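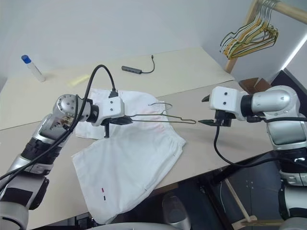

Testing whether a two-arm robot can put a garment on a wire hanger

Written by Reshma Swanepoel. Procedure checked by Dumisani Mokgethi.
Category: Household chores > Laundry

Vendors at the Corkthorpe open day in October listed hanging clothes as a solved chore. Most of the demonstrations used a thick molded hanger held in a fixed stand. Wire hangers from a normal closet are harder. They are thin, they rotate in the jaws, and they bend when two arms disagree about where the ends are. The procedure below gives a score you can compare between policies and between machines. It takes a morning.

What you need

Two arms with parallel-jaw grippers, facing each other across a table
A head camera, plus wrist cameras if the policy uses them
Wire hangers of one type
One light knit garment with an elastic or ribbed opening
A stopwatch and a score sheet

Setup

1. Place the garment flat, roughly centered between the arms. Do not smooth it. A garment pressed flat before every run gives scores that will not hold up in a bedroom.

2. Leave small items on the back of the table if they were there during training. Removing them changes the view from the head camera. If you want a test with a cleared table, run it as a separate condition and label it.

3. Start with the hanger already in one gripper. Picking a single hanger off a crowded rail is a different skill and should be scored on its own. Grollesow combines the two in its published sheet, and the result is hard to read: a low score may mean the robot never got a hanger loose.

4. Check cable slack at full reach on both sides. A loop that catches the table edge will show up in your data as a policy error.

Running the trials

5. Run nine trials per policy. Reset by hand between runs. Vary the garment position slightly each time and write down which way the opening faces.

6. Score each trial on these stages, one point per stage:

Second gripper closes on the hanger without pushing it out of the first
Hanger is turned to line up with the opening
Opening is lifted clear of the table
One end of the hanger goes in
The other end goes in
Garment stays on when the hanger is raised by the hook

A full trial is worth six points. Do not give half points.

7. Stop the clock at 5 minutes. A person does the job in a few seconds, so a longer limit tells you little about usefulness.

8. Stop the run if the hanger is being bent between the arms. Replace the hanger before the next trial. A kinked one sits differently in the jaws.

Reading the wrist view

Most failures are decided in the last few centimeters before contact, and the head camera often cannot see them because the gripper body is in the way. Save the wrist video for every trial and step through it from the moment the jaws open. Check where the wire sits relative to the jaw face, and whether a jaw tip is above the fabric or under it.

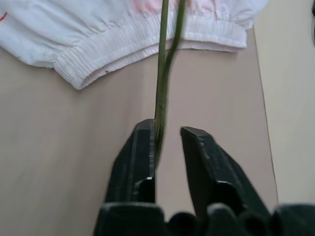
Ridged jaw faces hold fabric well. They are less dependable on wire, which can settle between ridges at an angle and then roll when the other arm pulls. If the same trial fails twice in this way, try a rubber sleeve on the fingers before you retrain anything. On our Cedetti cell the sleeve raised the average score by around 3 points, and the policy was left alone.

White fabric on a pale table is a known weak spot for the grasp detector. Raise the exposure only until the folds still show shading. Past that point the edge of the garment disappears and the gripper closes on air.

What the scores mean

A policy that stalls at the fourth stage can be useful in a supervised setting, where a person finishes the job. The Mahlangu laundry trial was planned on that basis, with one worker covering several stations. For an unattended home machine, the last stage is the one that matters, and no policy we have tested passes it on every run.

Known problems

Hook facing backward. The sheet does not penalize it. Note it in the comments column.

Garment inside out. Turn it before the trial. Scoring for this is planned for the next version of the sheet.

Opening folded under. Count it as a normal start position. It is common in a real basket of clothes.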